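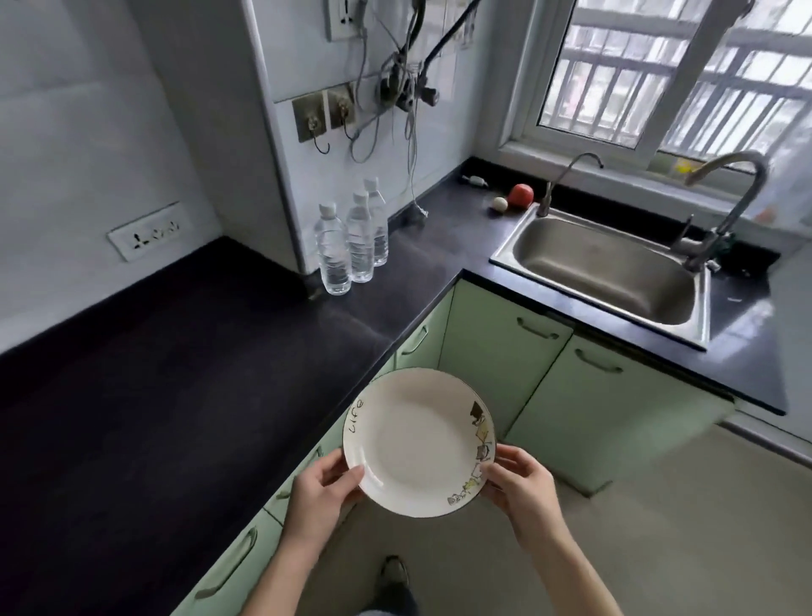
Kitchen drops off the Wi-Fi, rest of the house fine

Rostam Akbari
13 Nov 2024
11 shares | 6 comments

Status: Closed, after being closed twice before
Priority: Low (set by me). Urgent (set by everybody else in the house)
Opened by: my wife, verbally, through a door
Assigned to: me, there being no other staff

Summary as reported: "The internet is broken in the kitchen."

Summary as later amended: Phones and the kitchen radio show full signal in the kitchen but pass no traffic. Comes and goes. Lasts between one song and one entire dinner. Living room, bedrooms and the desk in the back room unaffected.

Equipment: Ikeline router, bought last year, lives on a shelf in the back room. Pritstead fiber. One Lūse internet radio on the kitchen counter. Phones, a tablet, one laptop that belongs to my employer and is innocent.

Entry 1

Turned the router off and on. Radio came back at once. Closed the ticket and accepted thanks, which I would like noted because there wasn't any more for a while.

Entry 2

Ticket reopened by my daughter, whose video of a man restoring a tractor had frozen on an unflattering shot of the tractor. Phone shows full bars. Walked it into the hall and it was still dead. Walked it into the living room and the man carried on with his tractor.

Turned the router off and on again. Worked. Did not close the ticket this time, having learned something.

Entry 3

Called Pritstead. Was told there were no faults in my area. I said I believed that, since most of my area was working and the fault was confined to one room of it. Was asked to turn the router off and on. Did so while on the phone so as not to be a liar. Was then asked whether I would like to rate the call.

To be fair to them, the line is fine. The laptop on a cable has not dropped once.

Entry 4

Suspected the microwave. Everybody suspects the microwave. Ran a continuous ping from my phone to the router with a mug of water going around on high. Ping got a little worse on 2.4 GHz, no change on 5, and nothing resembling what we have been seeing. Made tea with the water. Microwave eliminated from inquiries.

Also eliminated: the fridge (moved phone on and off it, no difference), the oven, and the neighbor's new network, which has a rude name but sits on a different channel.

Entry 5

Moved the Ikeline from the shelf to the top of the filing cabinet, on the advice of a forum where everyone advises putting the router higher. Signal in the kitchen went up. Radio played for two days. I wrote "resolved, placement" here and closed the ticket for the second time.

Entry 6

Reopened during pancakes.

Replaced "resolved, placement" with this entry. Router is staying on top of the filing cabinet anyway, as I have thrown away the box of cable clips and am not doing that again.

Entry 7

Finally did what I should have done in entry 1 and took some measurements. Left a ping running to the router and another to an outside address, then walked from the back room to the far end of the kitchen and back. Several laps. The dog came for the first two and then lost faith in the project.
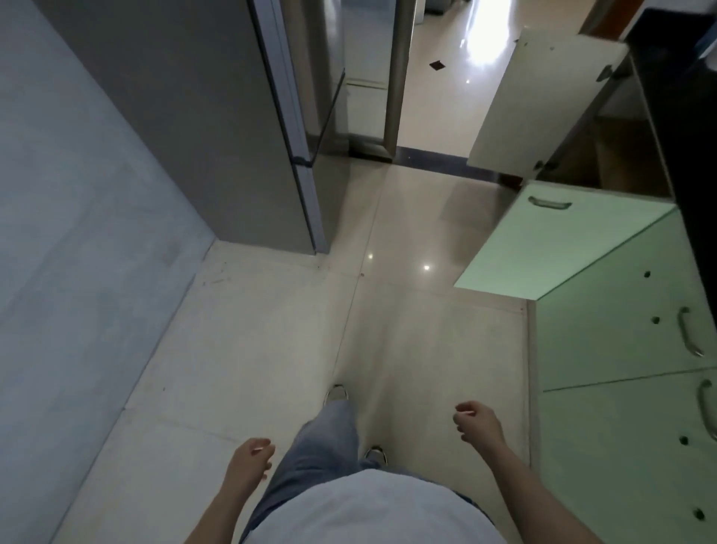
Walking through the kitchen.

Results, such as they are:

Back room to hall: 6 ms to the router, no losses.
Hall, near the bookcase: a few slow replies, one at 2,000 ms, then back to normal.
Kitchen, first lap: fine.
Kitchen, second lap: nothing. Router unreachable. Phone claims full bars and looks pleased with itself.
Back room again: still nothing until I was nearly at the desk, then everything at once.

That last line is the interesting one. If the kitchen was a weak spot, the phone ought to have recovered the moment I left it. It hung on to being broken all the way down the hall. So the phone was not talking to my router badly. It was talking to something else, and it was loyal.

Entry 8

Installed one of those free analyzer apps that lists every access point by hardware address as well as by name. Stood in the kitchen with it.

Our network name came up three times. The Ikeline should account for two of those, one for each band. The third had a different maker's address and was the strongest thing in the room.

First thought was that somebody was impersonating us, which was briefly flattering. Looked up the first half of the address. It belongs to Gilstead. We own a Gilstead. Or we owned one, I said, out loud, to the dog.

Entry 9

Background, for whoever inherits this ticket.

Before the Ikeline we had a router from the previous provider that could not reach the kitchen, and so we bought a Gilstead plug-in extender to help it along. When the Ikeline arrived I gave it the same network name and the same password as the old router. This was so I wouldn't have to type the password into every device we own, and I was very pleased with it. It's also how the extender came to join the new router without being asked. It had the name, it had the password, and as far as it knew it was still employed.

I had it down as thrown out. It was behind the bookcase in the hall, in the outlet nobody can reach, with a lamp plugged into its pass-through socket. The lamp has been in daily use. I have personally turned that lamp on and off hundreds of times.

Entry 10

That leaves the question of why it behaved for a year and then didn't.

Went through the router's log page. The Ikeline updated its own firmware in September and, as part of the update, changed the security setting on our network from WPA2 to the mixed WPA2/WPA3 mode. The old extender does not like mixed mode. It joins, stays for a while, fails to renew something, gets dropped, sulks, and tries again. While it's off sulking it goes on broadcasting our network name at full strength to anyone in the kitchen, with nothing behind it at all.

I checked when the complaints began. They began in September. I have this on good authority, as she had written it on the calendar.

It also explains why rebooting the router worked. Every reboot kicked everything off, the extender rejoined with a clean slate, and we got a day or so before it wandered off again. I had been "fixing" it at regular intervals, like a man who repairs a leak by emptying the bucket.

Entry 11

Fix applied:

1. Moved the bookcase. This took longer than every other step in this log combined, and we found a library book.
2. Unplugged the Gilstead. Plugged the lamp directly into the wall.
3. Ran the analyzer again. Name appears twice.
4. Repeated the walk test. No losses at either end of the kitchen. Signal is lower than before, two bars where there used to be four, and they both work.
5. Restarted the Lūse, which had remembered the extender by address and was pining.

Considered putting the extender back with the security mode set to WPA2 only. Decided against. The kitchen streams perfectly well on what the Ikeline gives it from the top of the filing cabinet, so entry 5 was of some use.

Entry 12

Two weeks, no drops. Left the ping log running on the radio's address for the whole of it and the worst reply was 42 ms. Ticket closed. The reporter has been informed and said, "Oh, was it still doing that?"

The Gilstead is in a drawer with its plug taped over.

Comments

deckard_lane
Same name and password on the new router is what I've told every relative to do for years. I now have some calls to make.

Maureen P.
You can usually log in to the extender and turn the broadcast off if it loses its uplink. On mine it was under Advanced, then Other, then a second Advanced.

Rostam Akbari
@Maureen P. I looked. Mine has one Advanced and it's for changing the color of the light.

tworoomsover
What was the library book?

Rostam Akbari
@tworoomsover A guide to decluttering. Renewed it.

hobb
Had this exact problem with full bars and no internet but upstairs. Read as far as entry 8, went and looked, found one behind the dresser. Thank you. My lamp is off a lot more than yours though.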